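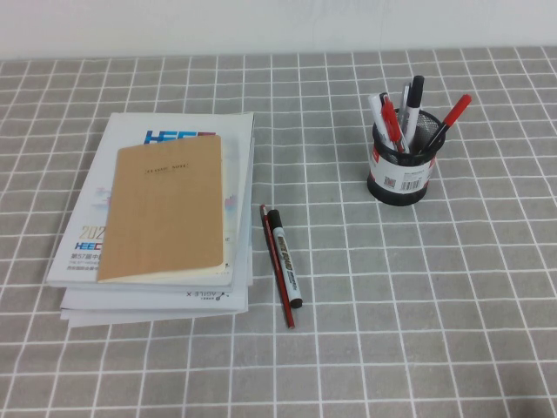

Most of the paper in a small office comes in without being asked for. The woman who runs Florard, a two-room business that clears desks, shelves and filing cabinets for people who work from home, has been dealing with it for 10 years, and she says the hardest piles are the short ones. A heap that reaches your elbow gets noticed. A few booklets and a catalog with a plain brown notebook on top, like the stack on the gray tiled table, can sit in the same place for a year, and by then the notebook has become part of the pile. She would start with the notebook.

"It's the only thing in there that a person wrote in, or meant to write in," she says. "Everything else was printed by somebody else, and there are more copies of it. So the notebook comes off first and goes somewhere you can reach."

She asked that her name be left out, as she does with her clients. We talked at her office in Galdale, over a shop that used to sell lamps. There was one shelf behind her and very little on it.

She came to the work by way of a job in the records room at Drumar, where she spent five years filing other people's correspondence. The rule there was that nothing could be thrown out until it had a date on it. She still works that way. When she sits down with a client, the first thing she does is turn every item so that its front faces up and look for a year. Catalogs and fair programs nearly always have one on the cover, often in large type, and she likes them for that.

"A magazine with a year on it is easy. You read the year and you know. It's the booklets with no date that people hold on to, because they can't tell if it's old."

Trade fair material makes up a good share of what she sees. People come home with a bag of it and set the bag's contents down in one go, the biggest item wherever it happens to land. Some of it is in a language they don't read. She doesn't think that's a reason to get rid of it, or to keep it. She asks what they would look up in it. If they can name something – a supplier, a floor plan, a part number – she has them tear out or copy that page and let the rest go. If they can't, she gives it 30 days in a box by the door.

I asked how many people take things back out of the box. "Very few. One man took out a calendar."

She is stricter about how a stack is built than I expected. Large items go on the bottom and small ones on top, spines all on the same side, and all of it the same way up. Booklets that lie upside down bother her because you have to lift the whole pile to find out what they are, and most people won't. She doesn't care if the edges are perfectly even. "Edges are for photographs. I want to be able to read the covers." When a pile holds more than one kind of thing, she splits it, even if that makes two thin piles where there was one.

Pens and pencils she leaves alone, mostly. A pencil out on the table is in use as far as she's concerned, and she has had arguments with clients who wanted every last one in a cup. She keeps three on her own desk, lying flat. What she will do is test the pens, and she does that at the end of a visit when everyone is tired and wants something simple.

The method has a name on her invoices, Mikuš, which she took from the label of an old card file that was in the office when she moved in. She never found out whether it was a maker or a previous tenant. The card file is still there and holds her receipts.

August is her slow month. People are away, the mail thins out, and she uses the time to go through her own notebooks. She fills them from both ends, with visits at the front and measurements at the back, and keeps the full ones until nothing in them has been needed for five years. Then she cuts off the covers and recycles the pages. The covers she saves for making dividers.

Before I left I asked what she would tell someone who had one pile and one free evening. She thought the evening was too long.

"Do it standing up," she said. "Take the notebook off, turn everything face up, find the years. If you sit down you'll start reading."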